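# How I keep my own box office chart (and how you can too)

I've been tracking weekend grosses in a spreadsheet for longer than I care to admit, and every time I post one of my charts somebody asks how it's made. So okay, let's do it! You don't need to be good at math and you don't need to pay for anything. You need a spreadsheet program, a source you trust for the numbers, and maybe an hour the first time through (after that it's ten minutes a week, tops).

I'm going to use one movie the whole way down, the heist comedy *Makowska*, because it had a nice long run and it did a couple of weird things that are good to learn on.

## Set up the sheet

One row per weekend, one movie per tab. I tried putting everything on a single giant tab once and it was a mess by February. My columns, left to right:

- Weekend number
- Weekend gross
- Theater count
- Running domestic total
- Running overseas total
- Change from last weekend
- Per-theater average
- Notes

Freeze the top row now. You'll thank yourself around weekend nine when you're scrolling and can't remember which total is which.

## Type in the raw numbers

Only the first five columns and the notes get typed by hand. Everything else is a formula. Studios put out estimates first and then the real figures come a bit later, so I type estimates in gray and switch them to black when the actuals show up. If you skip that step you'll end up with a sheet that's half guesses, and you won't know which half.

*Makowska* opened in 1,023 theaters, then went up to 1,195 for its second weekend. Write both down! Lots of people log the opening count and copy it all the way down the column, and then their averages drift off into nonsense.

## Add the formulas

Change from last weekend is this weekend minus last weekend, divided by last weekend. If your gross is in column B and your second weekend is row 3, that looks like:

`=(B3-B2)/B2`

Format the column as a percentage and drag it down. Leave the first weekend blank, because there's nothing to compare it to and you'll only get an error.

Per-theater average is even easier:

`=B2/C2`

That one starts in the first row and goes all the way down. This is my favorite column in the whole sheet – it tells you whether a small movie is playing to full rooms or a big one is playing to nobody.

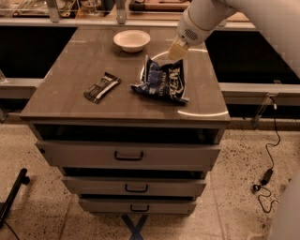 *A bowl and a snack bag.*

## Read the drops

A fall of some 60 percent on the second weekend looks scary, but check what kind of movie it is before you panic. Sequels with a big fan base tend to burn off fast, since everybody who cares went on opening night. Family movies usually hang on longer. And a holiday weekend will mess up the comparison in both directions, so I write "holiday" in the notes column and try not to read too much into whatever comes next to it.

*Makowska* went the other way and rose in weekend two. Look at the theater counts before you get excited, though. It had added screens, so I went over to the per-theater column, and that was down a little. Still a good hold, just not the miracle the headline number made it look like.

## Keep overseas separate

Please don't mash domestic and overseas together in one column. Countries open on different dates, and one big territory coming in late can make a fading movie look like it's having a comeback. I keep two running totals and only add them on the chart.

With *Flerkus* (the animated one with the swamp) I didn't do this, and I spent a whole evening trying to work out why week 5 was bigger than week 4. It had opened in a bunch of new countries. That was all it was. I rebuilt the tab from scratch.

## Make the chart

Select the weekend numbers and the two running totals, then insert a stacked area chart. Domestic on the bottom, overseas on top. Pick two colors that are easy to tell apart, and turn off the gridlines if they bug you as much as they bug me.

If you want to compare movies, make a new tab and pull in just the domestic totals, lined up by weekend number and not by calendar date. I've got *Makowska*, *Flerkus* and *Plivcombe* on mine right now. *Plivcombe* started way below the other two and its line passes *Flerkus* late in the run, and I love looking at it.

## Save a copy each week

Before you add new numbers, duplicate the file and stick the weekend number in the name. Sources do go back and revise things, sometimes weeks later, and it's handy to see what you had before. When I change an old figure I put the old one in the notes with a question mark – mostly so I can find it again.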